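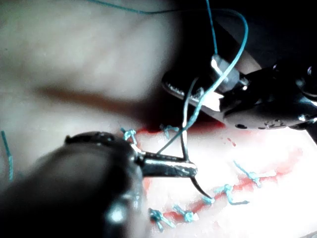 Rosario Fontana wrote to me that my September post had the thread tension backwards, and that a sewing machine skipping stitches on stretch fabric should be checked at the needle first. I spent an evening testing the claim.

The machine is an Istel with a front-loading bobbin. I sewed 14 strips of cotton jersey, changing one setting at a time. With the universal needle, loosening the top thread made the seam looser and left the skips where they were. Tightening it added puckering.

Then I fitted a ballpoint needle, same size, and reset the tension to the middle of the dial. Two strips came out clean at a stitch length of 2.5 mm. A third skipped once, at the point where I had crossed a folded hem – presser foot pressure, I suspect, but I have not tested that.

So the September advice is corrected as of 7th February. Change the needle, sew a scrap, and leave the tension dial alone until you have looked at both sides of the seam. The notes on bobbin winding still stand.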